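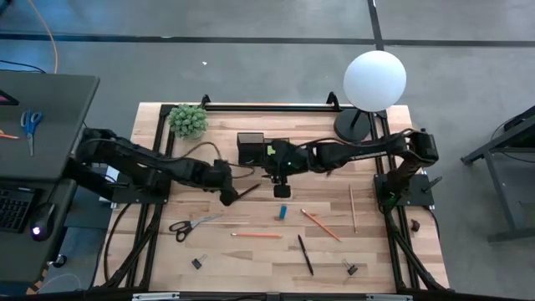

# Sulier Two-Arm Bench Kit: Evaluation Data Card

This card accompanies the recordings made by the Elldale evaluation group during its review of the Sulier two-arm bench kit. It covers what the release contains, how the sessions were run, and the limits that apply to its use. Questions about the kit itself should be directed to the supplier, Kauppinen.

## Summary

| Item | Value |
|---|---|
| Kit under review | Sulier, two-arm bench configuration |
| Arms | 2 |
| Episodes recorded | 699 |
| Episodes released | 641 |
| Task family | Desk tidying, small stationery |
| Maintainer | Imke Haberkorn |
| Annotation lead | Busisiwe Du Plessis |

## Workstation

The arms work over a light wooden bench enclosed by black aluminum extrusion rails. The right arm is fixed to a square base plate near the edge of the wood, and the left arm reaches in from the opposite side. Both can work in the middle of the table, so operators must agree on which arm has priority before an episode begins.

Cables run along the arms and the frame rails. The kit includes no cable covers. Reviewers noted this under "Installation" and recommend that buyers budget for their own.

## Objects

Items are ordinary office supplies and were bought locally:

- pens and pencils, both painted and plain wood
- scissors with black handles
- binder clips

A potted succulent and a globe lamp stand at the back corners of the bench. They are classed as fixed scenery and are not to be grasped. Contact with either one ends the episode.

## Tasks

Each episode begins with the objects spread across the wood. The operator receives one written instruction, such as "move the black pen to the left side" or "place the scissors beside the clips." Single-arm and two-arm instructions are both included. The field `arm_mode` records which applies.

Thin objects were given particular attention. A pen held at an angle in the gripper is a common state in this release, and annotators label the grasp as `tip_down`, `tip_up` or `level`. Where two annotators disagreed, Shuk-fan Ho made the final decision.

## Exclusions

Episodes were withheld where the operator's instruction was missing, where an arm stopped on a fault, or where the camera view was interrupted. Failed grasps were **not** withheld. They are marked `outcome: fail` and should be kept in any comparison of kits.

## Findings on the Kit

The full report is issued separately. In brief:

- Setup instructions were clear, although the section on mounting the base plate assumes a thicker tabletop than ours.
- Grip on pencils was dependable once the fingertips had been adjusted. Grip on binder clips was less so — the clips tended to turn when lifted by their handles.
- Kauppinen answered support requests promptly and replaced one damaged cable at no charge.

## Limitations

All episodes come from a single bench in one room. Lighting and floor markings do not vary enough to support claims about other sites. A second location, Endness, is planned but does not form part of this release.

## Access

Requests for access are handled by Kaisu Pelkonen. Corrections to labels should be sent to Orvokki Eskola with the episode number and the field concerned. Accepted corrections are listed in `CHANGES.md`.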